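About Dundadano

Dundadano is an independent football website. We write about the clubs of the lower divisions, the players who go up from them and sometimes the players who come down to them. We have been online for 3 seasons and in this time we have published more than 700 match reports, previews and interviews.

How we started

The site began as a newsletter for the supporters of Rostedine, a club which plays in the fourth level and which the big newspapers mention only when there is a cup draw. Our first newsletter went to 200 readers by email, every Friday, before the weekend matches. Many of these readers asked if we could write also about the next opponent. So we wrote about Rarnari, then about the other clubs in the division, and after one winter the newsletter became too long for an email. This is the reason why we made a website.

The name Dundadano comes from a song which the Rostedine supporters sing behind the goal when their team has a corner. The word has no meaning. We have asked many older supporters and each one gave us a different explanation.

What we cover

Every match of the two clubs we follow most closely, Rostedine and Rarnari, home and away, is covered by a writer who is in the stadium. We do not write match reports from television or from statistics. When our writer misses the first goal because the train was late, the report says so.

For the other clubs in the division we publish a preview before each round and a short summary after it. In the transfer windows we publish only the moves that a club or a player has confirmed to us. We know that rumors bring more visitors. We had long discussions about this in our first summer and we decided to stay with confirmed news, even if we are slower than the others.

We also have a section about youth football. It is read less than the rest of the site, but we like it very much and we will keep it. Several players we wrote about when they were sixteen are now in first teams, and one of them scored against Rostedine last season, which was not easy to write about.

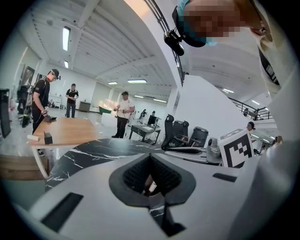
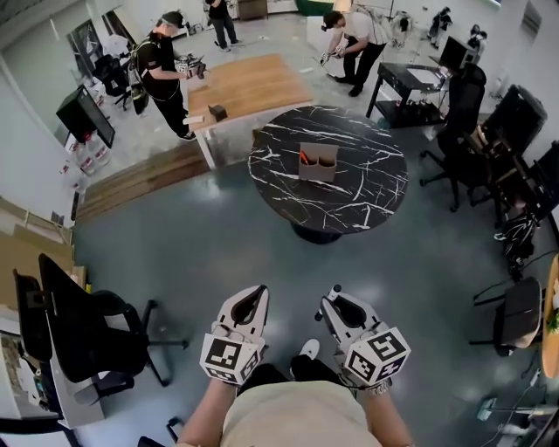

Black marble pattern with white veins, in both photos.

How we work

We are a small editorial team and most of us have other jobs during the week. Each text is read by 2 persons before it is published, one who was at the match and one who was not. The second reader is important to us, for a text must be clear also to somebody who did not see the game.

If we make a mistake, we correct it in the text and write at the bottom what was changed. Wrong scorers, wrong minutes and wrong spelling of names are the most frequent mistakes. Please write to us when you find one. We answer all messages, but after a midweek round it can take some days.

Player ratings

We give ratings from one to ten after every Rostedine and Rarnari match. The writer in the stadium gives them alone and they are not changed later. Players who were on the field for less than twenty minutes do not receive a rating. We receive many complaints about the ratings, mostly from families of goalkeepers.

The Sjögren archive

In September we opened the Sjögren archive, a collection of old match programs, team photos and league tables which a family of Rostedine supporters kept at home for many years. We are scanning the programs season by season. The first seasons can be read on the site without payment. Some pages are missing or have notes written on them in pencil, and we left the notes as they are.

Who pays for it

The site is free to read. Our costs are paid by reader donations and by a few local advertisers. The clubs do not pay us and they do not see our texts before publication. Advertising is always marked.

Write for us

We are looking for writers who live near Rarnari and can travel to away matches. Experience is welcome but is not necessary. Send us one match report of a game you have seen in person, at any level, together with a few lines about yourself, through the contact form.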